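Automation at a small laundry: what the arms change for the people who work there

Student project report, final version
Group: Canan Yaman, Hüsnü Saraç
Handed in 6 Sep 2023

1. What we did

Site was Özkan, a laundry and alterations shop with a back room for sorting. They take in mixed bags of soft things, mostly small garments and household pieces, and everything gets sorted by hand before it goes to folding. Since January one bench out of four is a two-arm station, run with software called Prustura. We wanted to know what happens to the people at the other three benches. Not a test of the machine. We are not engineers and neither are most of the staff. 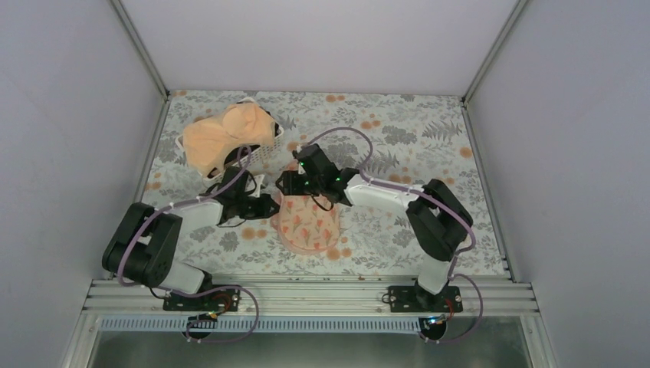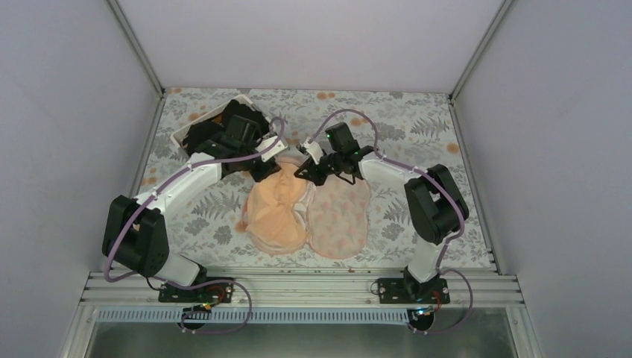

Fig. 1 and 2. The two-arm station with fabric pieces on the flowered mat.

2. Method

Watched shifts, took notes, talked to staff on breaks and after work. Six people gave longer interviews, two more only a few minutes each. We also got the shop's own log for the station, 1,206 entries, one entry per piece the arms were given. Of those 834 were marked done without a person stepping in. We did not check the log against anything, so take it as the shop's number.

Interviews were in the staff kitchen mostly. One was by phone and the notes for that one are thin.

What we did not get: pay slips, and the contract with the supplier (Emutitz). Asked twice. Manager said it wasn't hers to give out.

3. The job before

Sorting used to be one job. Bag comes in, you empty it, check tags, check pockets, look for stains, put pieces in the right pile, flatten what needs flattening. People did the whole thing from start to end and had their own bag numbers. If a customer complained they knew whose bag it was. Some liked that, some hated it.

Speed was talked about but not measured. Everyone had an idea of who was fast.

4. The job now

The arms only get the soft small pieces. Somebody still has to empty the bag, pull out anything with zippers or hooks, and set up the station with what's left. Then somebody has to be near it. So the work got split in three:

Prep — emptying, checking pockets, picking out what the arms can't have.
Minding — standing by the station, clearing it when it stops, writing in the log.
Hand sorting — same as before, but now with the harder pieces.

The split was not really planned. First weeks it was whoever was free. Then a rota went up on the wall by the sink, and the rota is what most of our interviews ended up being about.

4.1 Minding

Least liked. Three of the six called it boring and one said it was the only time her back didn't hurt all day. Both things can be true. You can't sit, there is no stool there (we asked, the answer was that it would be in the way of the cart). You can't leave either. One worker: "I watch it go for a sleeve and I want to just do it myself. My hands are right there."

The log is extra work too. Every stop gets a line with a reason. The reasons list came from Emutitz and has words on it staff don't use, so a lot of lines just say OTHER. In the part of the log we read closely, 500 lines, the word shows up over and over and we could not say what went wrong in those cases. This is a weak spot in our data and probably in the shop's too.

4.2 Hand sorting

Got harder. Easy pieces used to be the rest between the bad ones. Now the easy ones go to the arms and the hand benches get coats, anything with beading, anything that smells. Several people said they're more tired at the end of the shift with fewer pieces done. The daily target on the board wasn't changed until April, after people complained. We think this is the main finding of the report and should maybe have put it first.

4.3 Prep

Mixed. Pocket checking matters more than before — a person would feel a coin or a pen when they pick the piece up, so a miss at prep used to get caught later. Now a miss can go all the way through. Two people said they feel blamed for that. New staff get put on prep first, which the older staff think is backwards.

5. Skills and who gets asked

Two workers got a day of training from Emutitz, the rest learned from them. Those two now get called over whenever the station stops and they can't clear it with the reset. Called over from their own bench, with their own target still running. No extra pay that we heard of. One of them likes it and is thinking about a course at Urnine, the other asked to be taken off the list.

Nobody we talked to lost their job over the station. One person left in the same period and wasn't replaced. Manager says not connected, two coworkers think it is. We can't settle that.

6. Suggestions

Rotate minding every hour, not every half shift.
Let staff rewrite the reasons list in there own words.
Count a coat as more than a T-shirt on the target board.
Pay for the call-overs or take the time off the target.
Put an experienced person on prep at least part of each day.
A stool.

7. Limits

Small shop, one station, one summer. Most interviews were with day shift, only one from evenings and she had been there two weeks. Hüsnü has worked at Özkan before on weekends, so some people knew him, which got us in the door but may of changed what they told us. Canan did the interviews with the people he knew best.

Interview questions are in appendix A, blank log page in appendix B. Full notes are with us, names removed, ask if needed.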